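4.3 Tuning the Thread Tracker

Kuvholm finds suture thread and instrument tips in the video and passes them to the planner. Out of the box it is confident about everything, including glare. Set aside a morning.

1. Start Kuvholm from the Serkel console and load the profile named trornholm_default.

2. Set Minimum Strand Length to 49 pixels. Lower values pick up more thread, and also every scratch and highlight on a polished shaft.

3. Set Instances per Tool Class to 2. Leave it at 1 and the tracker will merge both tools into a single instrument with unusual anatomy.

Note: Girish Pandey wrote the merge routine and would like it known that it was meant for a different release.

4. Open Mask > Saturation and drag the slider left until bright patches on the tissue stop being labeled "needle."

5. Scrub through your clip and stop wherever thread, metal and blood crowd together. Check the labels by hand at each stop.
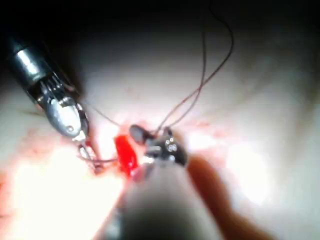
Fine dark thread and shiny metal close together, typical input for step 5.
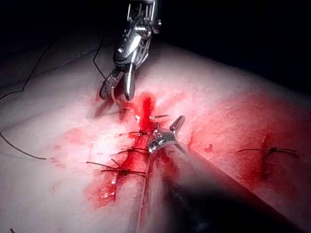 6. Click Save Profile. The button grays out for a moment and gives no other sign of having heard you.

CAUTION: Do not connect the planner while the mask is being edited. It will plan on whatever it is given.

If error 462 appears, the Besson calibration file is missing or older than the profile. Recalibrate, then repeat from step 2.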